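Transport Engineering > Free Chapters

Chapter 4. Crossing Wide Water: Floating Bridges

Most bridges stand on the ground. But what can the engineer do when the water is 1,000 feet deep and the bottom is soft mud? Piers of such height cost too much, and a suspension span of 2,000 feet may still be too short to reach the other bank. In this chapter we study one old answer, to let the water itself carry the road.

A floating bridge rests on hollow boxes called pontoons. Each pontoon pushes aside a weight of water equal to its own weight plus the load above it. When a heavy truck comes, the pontoon sinks a little deeper and the balance is found again.

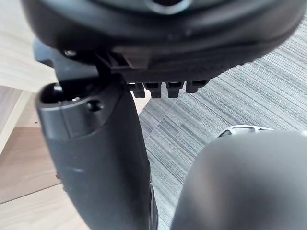 The difficulty is mainly with side forces. Wind and waves push the bridge all day, so it must be held by cables and anchors. In our main case, the Osham crossing, there are 67 anchors for a length of 1,147 meters. Halima Idahosa, who checked the first design, asked for longer cables after the storms of October, and we shall calculate in Section 4.3 why she was right.

Before you continue, please review buoyancy from Chapter 2.

Comments

Murdo Swanson: Is the Osham length measured at high water or low water?

Ayodele Dauda: Very clear, thank you. Section 4.3 link does not open for me.

© Gukdale Textbooks | Contact | Back to top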